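Packing and Returns Assistant (bags and soft luggage)

Ditero, Mastgate site
Part-time and full-time posts, permanent
Reports to: Drita Popescu, Packing Room Supervisor
Start: December, or as soon as you can after that

Home | Vacancies | Mastgate | Packing and Returns Assistant

About the job

Ditero sells bags. We stock holdalls, totes, rucksacks, wash bags and a small range of children's bags, and we send them out from one building at Mastgate. The packing room is on the ground floor, next to the loading door. We are looking for people to work in that room, packing new orders and checking the bags that customers send back.

Most of the day is spent standing at a table. You will take a bag from the trolley, open it, look it over inside and out, close it, fold it the way the sheet for that style says, and put it in its carton or mailing sack with the paperwork. On the returns side you do the same thing in the other direction, and you also decide whether the bag can go back on the shelf.

You do not need to have worked in a warehouse before. Several of the people in the room came from shops, school kitchens and dry cleaners. You do need to be careful with your hands and to be able to look at the hundredth bag of the day as closely as the first.

What you will be doing

Packing

Picking up your batch from the trolleys by the door and signing for it.
Checking that the style and colour on the bag match the order slip. Navy and black are the two that get mixed up. Take the bag to the lamp if you are unsure.
Running every zip from end to end and back again, once.
Turning out the inside, including the pockets, for loose thread, silica sachets and stray paper.
Laying the handles flat before folding. On the felt bags the handles must not be pressed into the body, as they leave a mark that takes days to come out.
Stuffing the bags that need it with tissue. The sheet gives the number of pieces.
Sealing, labelling and putting the finished parcels in the cages.

Returns

Opening returned parcels and matching them to the return number.
Emptying each bag completely. Anything belonging to a customer goes in a clear envelope with the return number written on it, and the envelope goes to Rok Golob in the office the same day.
Grading the bag A, B or C. A goes back to stock, B goes to the repair bench, C goes to the clearance shelf.
Brushing and lint-rolling felt and wool-mix bags.
Writing a short note of what you found. "Zip stiff at lower end" is fine. "Faulty" is not enough for the repair bench to work from.

Everybody in the room learns both sides. You will normally do mornings on one and afternoons on the other, and the rota is pinned up a week ahead.

What the room is like

The packing room was refitted last year and has twelve standing tables, all of which can be raised or lowered. There are mats on the floor and stools for anyone who wants one. It is bright and it can be cold in the first hour in winter, as the loading door is up for the early collection. We supply fleeces. The radio is on in the afternoon and off in the morning.

Felt and wool-mix bags shed. If you have asthma or get a reaction to wool dust, please say so at interview and we will talk about which tables would suit you. There is extraction over the brushing bench and masks are free.

Lifting is light for the most part. A full carton of totes weighs less than 9 kg. The trolleys have four wheels and a brake. Cages are moved by Nikola Yordanov and the loading team, and packers are not asked to move them.

Hours and pay

Full time is 37 hours a week. Part time is 16 or 24 hours a week. The early shift starts at 6.30 am and the day shift at 9 am. There is no night shift and no compulsory weekend work. During December we offer overtime, which is paid at time and a half and is optional.

Pay for a full-time packer is £1769 a month after the probation period, and part-time pay is worked out from the same rate. You get a break of 30 minutes, unpaid, and two breaks of 15 minutes, paid. Holiday is 25 days plus bank holidays, pro rata for part-time staff. Staff discount is 30 per cent on everything except clearance, and there is a staff sale of C-grade bags twice a year.

The 310 bus stops outside the gate. There is a cycle shed with a lock code and a small car park, which is full by 8.45 most mornings.

How much is expected

People ask this at interview, so it is set out in full. A packer who has been with us for three months usually finishes over 300 small items in a full shift, or a good deal fewer if the batch is holdalls. Wash bags and pouches are quick. Anything with a long zip, an inner pocket and two handles is slow, and the targets are set by style to allow for this. New starters have no target for the first four weeks.

We would prefer you to be slow and right. A bag that goes out with a caught zip costs us the postage twice and usually the customer as well.

The checking task

Interviews include a short practical task lasting 20 minutes. You will be given a table, a batch of bags and a pencil, and asked to check each one and write down anything a customer might send it back for. There are faults in some of them and none in others. Nothing needs to be known beforehand, but the notes below are taken from our training folder and you may like to read them.

Start with the handles. Woven handles should lie flat and be stitched down firmly where they meet the body. Pull each one gently, straight up and then to the side. Look for a loose end of thread at the fold.

Then the body. Felt and brushed fabrics show light and dark patches as the surface is pushed one way or another. Smooth the patch with the flat of your hand. If it moves, it is only the nap. If it stays, write it down.

Then the zip. Look along the teeth before you touch the slider. On a dark bag the teeth are often the same colour as the cloth and a missing one is easy to pass over, so go slowly round any curve. After that, open it all the way and look at the tape on both sides for fraying.

Last, the inside. Fold any flap back and check the seam down its edge. Put your hand into the corners.

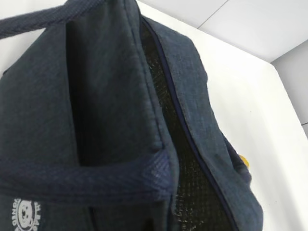 Photo: Ditero packing room, Mastgate

Navy bags are used for part of the task, as they are the hardest to check and the ones we sell most of. If you wear glasses for close work, bring them. You may ask to move the lamp, and you may go back to a bag you have already looked at. We read what you have written and talk it through with you afterwards. Spelling is not marked.

Who we are looking for

You should be able to:

Stand, or stand and perch, for most of a shift.
See small details at arm's length, with glasses if you use them.
Read order slips and write short notes in English.
Tell dark colours apart in good light.
Turn up on time for the early shift if that is the one you apply for.

It would help, though it is not required, if you have done any sewing, mending, laundry or shop returns work. If you can use a sewing machine, please mention it. The repair bench has two people on it at the moment and will need a third before next summer.

Training

Your first two days are spent with Zuleica Bastos, who trains all new packers. Day one is folding and packing. Day two is returns and grading. After that you work at the table next to an experienced packer until the end of the second week. The probation period is three months, with a review halfway through.

After a year you can ask to train on the repair bench, in the sample room at our Hulley site, or on stock control. Two of the current stock team started as packers.

How to apply

Fill in the form on the vacancies page, quoting reference 368, or collect a paper form from the gatehouse at Mastgate between 8 am and 4 pm. A CV is welcome but you do not have to send one. Please tell us:

which hours you want (37, 24 or 16)
which shift, or either
the earliest date you could start
anything we should arrange for your interview, such as a lower table, a seat or a reader for the written part

Applications are read as they come in and we will close the post when the places are filled. Stavros Popescu arranges the interviews and will ring or text you with a time. They last just under an hour, including the practical task and a look round the room. Wear flat shoes with closed toes. Bus fares are refunded on the day if you keep your ticket.

If you applied in the spring and were not offered a place, you are welcome to apply again.

Agency staff currently working at Mastgate or Hulley should apply with the same form and put the name of their shift lead in the last box. Time already worked through an agency counts towards the probation period.

Other vacancies at this site

Loading Assistant, early shift
Repair Bench Machinist (Jeon range), 24 hours
Customer Letters and Email, 16 hours, office based

Back to all vacancies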